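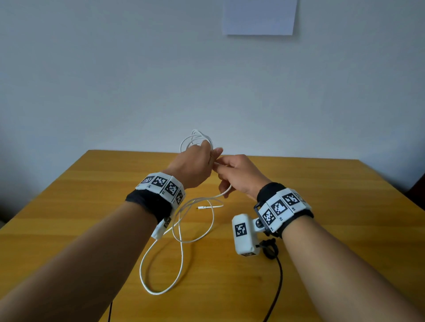
# Labels, cords and the back of the closet: notes for the storage talk

Start when the door is closed. Phones off, mine too. Water on the left side of the stand.

## Opening (6 minutes)

- Say who the talk is for: people who run a small office or shop and keep losing things they already own.
- Tell the Orellana story. I worked in the Orellana branch office for one winter. We bought the same box of toner three times. All three boxes were on the same shelf, behind the holiday lights.
- Ask for hands: who has bought something this year and then found the old one? Wait for the laugh. Don't rush this.
- Main point, say it slowly: most of what we call a storage problem is a finding problem.

## What we looked at

At Hestico we went through one supply closet and wrote down every item in it. The list came to just over 400 lines. Of those, 83 had a label that anyone could read from the doorway.

Pause here. Let people look at the two numbers on the slide.

Things to mention if the room seems interested:

- Paper goods were fine. People know what paper looks like.
- Small hardware was bad. Screws, hooks and hinges had all been poured into coffee cans.
- Cords were the worst group. Nearly all were in one bin, and you had to empty the bin to get one out.
- The first-aid kit was on the top shelf. We moved it that afternoon.

## Cords

Short section. People like it, so don't cut it if we run late. Cut the section on forms.

- Coil in loose, even loops. Tight bends near the plug wear out the cord.
- Don't wrap around the elbow. It twists the cord, and the twist stays in.
- Close each coil with a strap or a piece of soft tie. Rubber bands dry out and stick.
- Put the tag close to the plug. Write what the cord goes to. "Label printer, front desk" is a good tag. "Black cord" is a bad tag.
- If it has been in the bin a year and no one can say what it fits, let it go to recycling.

Someone always asks about long extension cords. Answer: same method, bigger loops, hang them on a wide hook.

## Labels

- Write for the newest person in the building.
- Use the word people say out loud. At Claltico the shelf said "adhesives" and everyone asked where the tape was.
- One size of lettering. Dark on light.
- Label the shelf and the bin both. Bins get moved.
- Handwritten is fine. A label maker is nice to have, but I have seen closets wait months for one.

Show the before and after of the tape shelf. Skip the close-up if the projector is dim.

## Where things go

Waist to eye level is the best space. Give it to what gets used every week. Heavy things go low. Light things that come out once a year go high.

The mistake I made at Jotelico: I sorted everything by type. It looked good for a month. But the people there packed orders all day, and they needed tape, a knife, a marker and mailing bags together. We ended up with a packing shelf that broke all of my categories, and it is still in use.

So: sort by job first. Sort by type only for what is left.

## Forms and sign-out sheets (cut if short on time)

- I don't recommend a sign-out sheet for anything under the price of a lunch.
- For tools that leave the building, a sheet on a clipboard by the door works better than a shared file.
- Take the old sheets down. A full sheet tells people that the system is dead.

## Keeping it up

- Pick one shelf a week. Ten minutes, standing up.
- Do the full closet in September, before the holiday stock comes in.
- If a bin keeps ending up in the wrong place, move the label to where the bin ends up.

## Questions I usually get

**What about clear bins?** Good for small parts. They still need a label.

**Who should own the closet?** One person, with their name on the door. Change the name every year if the job is unpopular.

**Is there software for this?** Yes, and a place with several closets may want it. For one closet, a printed list taped inside the door is enough.

**How do you get people to put things back?** Make the spot easy to reach with one hand. Take off the lids.

## Close

Ask everyone to choose one shelf before they leave and write it on the back of the handout. Collect the pens. Handouts are in the gray folder, extras under the table by the exit.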